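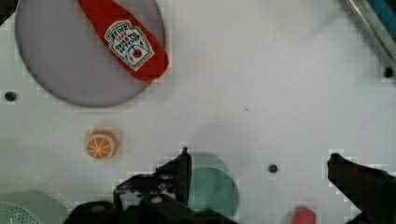

Our group spent most of the term with the Tetance starter kit from Skandden, and I should admit that I had grown rather fond of it by the time we sat down to write this report. The kit comes with a wrist camera, the teaching software and a long printed guide – a very friendly one! We used play food and kitchen pieces, and the red ketchup on the gray plate became our favorite target, with the Heinz label easy enough to read even in the wrist view.

## Setting up

Ilona Kerekes did the first calibration in October and wrote down all 14 steps, which I have copied into the appendix (the printed guide skips two of them). The software license for a class is 800 a year, and our supplier, Jakab, was patient with our many questions.
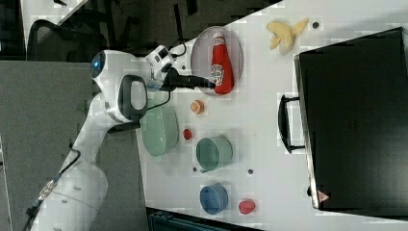
*Figure 2. The arm reaching toward the ketchup bottle, with the orange slice and strawberry nearby.*

## What we thought

We would happily recommend Tetance to another class, though the menus take some getting used to and the help pages are thin. We also read up on the Wirus kit, but at 2,000 it was well beyond our budget.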